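Simulated Practice for Tabletop Sorting: First Results from the Gorncombe Group

The manipulation group at the Gorncombe laboratory has completed the first stage of its work on teaching robot arms to carry out multi-step tabletop tasks from a small number of demonstrations. The work is carried out jointly with the Hauksdóttir Institute and will continue through the coming year.

The method, which the group calls Brelus, separates the problem into two parts. A planning model reads a written instruction and the current camera view and proposes the next short action, such as moving one block onto a platform or setting it down beside another. A second model then turns that action into arm and gripper motion. The two are trained separately and joined only at the end, so that a fault in one can be found and corrected without retraining the other.

Training took place entirely in simulation. An operator recorded 107 demonstrations by guiding the simulated arm through each task. The starting positions of the blocks were then varied by software to produce a much larger set of practice runs. Colors were reassigned between runs so that the planning model would learn to follow the instruction and would not simply repeat a familiar order. Lighting was left unchanged at this stage.

For evaluation, the group ran 1,501 trials with layouts that had not been used in training. Brelus completed the full instruction in over two thirds of them. The comparison system, a single model trained on the same demonstrations, completed fewer than half. The difference was greatest on the longer instructions, where the single model often placed the first block correctly and then returned to it when it should have gone on to the next.

Most of the remaining failures occurred when blocks stood in contact with one another. A gripper with parallel fingers needs clear space on both sides of an object, and when a neighboring block takes up that space the arm must either approach from another angle or first move the neighbor aside. The planning model was given no examples of the second approach. It was seen to attempt the same blocked grasp repeatedly until the time limit ended the trial. The group has begun recording demonstrations in which a block is pushed clear before it is lifted, and these will be added to the next training set.

Transfer to a physical arm has not yet been tested. A workcell at the Hellach site is being prepared for this purpose, and calibration of its cameras is expected to be finished in April. The simulated task files will be made available to partner laboratories on request once the revised training set has been checked. Requests should be sent through the usual project office address and should state the simulator version in use.

Related items
Hellach workcell: access and booking rules
Saturday open laboratory: registration now open
Shared simulation files: how to request a copy
Call for short reports, spring issue
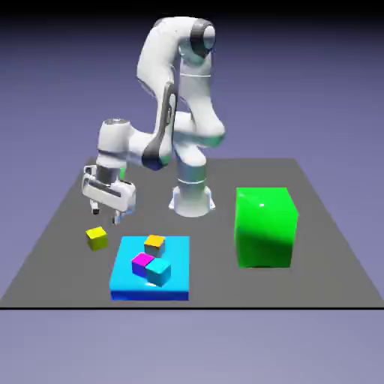
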